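# Haltberg Nesting Bowls, Mixed Colours

*Page updated February 19, 2019*

We've stocked a lot of plastic bowls over the years and most of them were fine. These are the ones I take home! They are light, they stack properly, and they come in the sort of colours that cheer up a grey morning before the kettle has even boiled.

The plastic is 2 mm thick all the way up to the rim, so a bowl full of cake batter doesn't sag when you pick it up with one hand. The rims are smooth and slightly rolled, which makes pouring much tidier than you'd expect from a round bowl with no spout (I still miss sometimes, mostly with pancake mix).

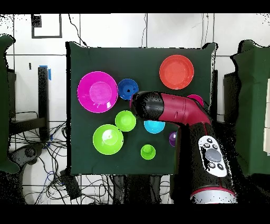
Colours vary from batch to batch and we can't promise you a particular one, though if you leave a note with your order we'll do our best. The pinks go first, always. Customers who run playgroups tend to ask for as wide a mix as possible so each child gets a colour of their own, and that works nicely for paint, beads, snacks, leaf collections and all the rest of it.

## Sizes and care

- Smallest bowl: 8 cm across, good for dips, buttons or a beaten egg
- Capacity of the salad size: 325 cl — yes, centilitres, it really is that roomy
- Top rack of the dishwasher is fine
- Fridge and freezer safe
- Not for the microwave or the oven
- Keep away from hobs and hot pans

Turmeric will stain the paler colours. A paste of bicarbonate of soda and water, left on for 15 minutes, shifts most of it, and a day on a sunny windowsill usually deals with the rest. Please don't use wire wool, as the shine won't come back.

If two bowls stick together after washing, stand the lower one in warm water and put something cold in the upper one. They'll come apart with a gentle twist.

## How people use them

Kelly Xavier wrote to us in June from her allotment in Durneck, where she sorts seeds and picks currants into hers, and she has had the same set since we opened the Erkley shop. She says the bright ones are much easier to find again in long grass! Someone else keeps theirs in the car for beach picnics, with a tea towel between each bowl to stop the rattling.
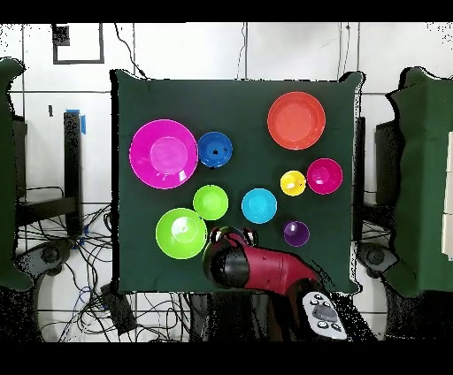 For baking I like to weigh everything out first and have it all waiting, dry things in the bigger bowls and the fiddly bits (zest, yeast, salt) in the little ones. It makes bread far less of a scramble. They're also very good for proving a small loaf — oil the inside lightly and the dough slides straight out.

## Goes well with

The Bragança tea towels, which are big enough to cover the salad size with plenty to spare, and our beech spoons, which won't scratch the inside.

## Ordering

Sold singly or as a mixed stack. Bowls can be collected from the Erkley shop or posted, and we wrap them in paper. If one arrives cracked, send us a photo and we'll put another in the post. Lids are a separate item and only fit the middle sizes, so do check the measurements on the lid page before you buy.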